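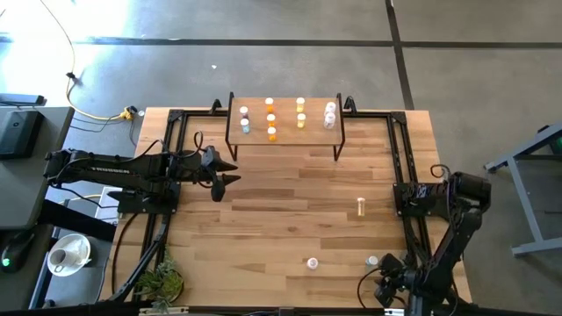
Gremstead Adult Learning
Home Care Support, Level 2
Session 6: Keeping bottled medicines in order
Tutor: Sharada Joseph. Practical: Tobias Pettigrew

What this session covers

Last session dealt with reading a pharmacy label. This one is about where the bottles go: the shelf, the order they stand in, and what to do with any that have ended up somewhere else. Blister packs, liquids and items kept in the fridge are in Session 7.

You will need your course folder, a pen and the blank shelf sheet from the back of the folder. If you have lost the sheet, draw one on plain paper. It only needs a box for each column and space to write.

1. Choosing the place

A medicine shelf should be dry, cool and out of direct sun. Bathrooms are a poor choice on account of the steam, and so is any cupboard over a cooker or kettle. Windowsills get too warm, even in December if there is a radiator underneath.

The shelf must be out of reach and out of sight of children. Where children live in or visit the home, use a locked cupboard. Do not rely on child-resistant caps. They slow a child down, and that is all they are meant to do.

A small raised shelf standing on a table is fine for sorting and for classroom work. It lifts the bottles clear of whatever else is on the table and keeps them at a height where labels can be read without bending. It is not a storage place in a home with children.

Check that the shelf is steady before you put anything on it. Press down gently at each end. Rails at the ends help to stop a bottle being pushed off sideways, but they do nothing for the front edge, so keep the front row back a little.

2. Arranging the bottles

Work in columns, front to back. One column holds one medicine. If a person has three bottles of the same tablet at the same strength, they stand one behind another, with the earliest expiry date at the front. A new bottle goes to the back.

Things to get right:

Same name, same strength, same column. A 5 mg and a 10 mg tablet of the same medicine are treated as two medicines and get a column each.
Labels face forward.
Leave a finger's width between columns.
Only one bottle of each medicine should be open at a time. Write the opening date on the one in use if the pharmacy label leaves room. Do not cover any of the print.
If two people in the house take medicines, they have separate shelves, or separate cupboards if there is space.

The usual weakness of columns is that the bottles at the back are hidden. Short columns are easier to keep straight than long ones. Mohit Saxena raised this last term and asked if the bottles could go in a single row instead. They can, if the shelf is wide enough and there are few of them.

3. Colour is not a label

Look again at the photograph on the front of this handout. The orange bottles with white caps are grouped together, the yellow-amber ones are next to them, and the white ones are at the end. It looks tidy. It tells you nothing about what is inside any of them.

Pharmacies use whatever containers they stock. Two orange bottles may hold different tablets, and the same tablets may come in an orange bottle one month and a white one the next. Sorting by colour is the most common mistake we see in the practical. Read the name and strength on every bottle before you place it, including the ones you are sure about.

Cap colour is no better as a guide. Caps get swapped when several bottles are open together, so open one, close it, put it back, then pick up the next.

4. Bottles that are off the shelf

In most homes some bottles will not be where they belong. In the photograph there is an amber bottle standing on the table below the shelf and a white one lying on its side. Treat each stray bottle in the same way:

Pick it up and check the cap is properly closed.
Read the label: person's name, medicine, strength, directions, expiry date.
Check it against the current medicines list.
If it matches, place it in its column by expiry date.
If it does not match, or is out of date, put it in the returns bag.
If the label is missing or cannot be read, put it in the returns bag and write a note in the care record. Do not guess from the look of the tablets.

Never tip tablets from one bottle into another to save space, even when the labels agree. The two lots may have different expiry dates and batch numbers.

Returns go to a pharmacy. Nothing goes down the sink or toilet or into the household bin. Until the bag is taken, keep it well apart from the shelf, and out of reach in the same way.

5. Other things near the shelf

Keep plants and food away from the place where medicines are stored. Water from a plant pot can spoil a label in a few minutes. For sorting, clear yourself enough table to put a bottle down without it touching anything else.

Wash and dry your hands before you start. If the phone rings half way through a column, finish the bottle in your hand first.

6. Practical exercise

Work in pairs, one sorting and one checking. Each pair has up to 20 minutes. The bottles used in class contain sweets or nothing at all, but handle them as you would the real thing.

Bottle labels for the exercise are made up by Hường Mai. One of them says 100 tablets and another says 28 for what is otherwise the same medicine. They belong in the same column. Decide which stands in front, and write down why.

The checker reads out the medicines list and the sorter points to the column. Then swap. Fill in the shelf sheet at the end, both of you, without looking at each other's.

Before next time

Read the section on blister packs in the course folder. Draw a plan of a medicine shelf or cupboard you know, leaving out people's names and the names of the medicines. Mark anything you would move.

Hand plans to Sharada at the start of Session 7, or leave them in the tray in Room 394.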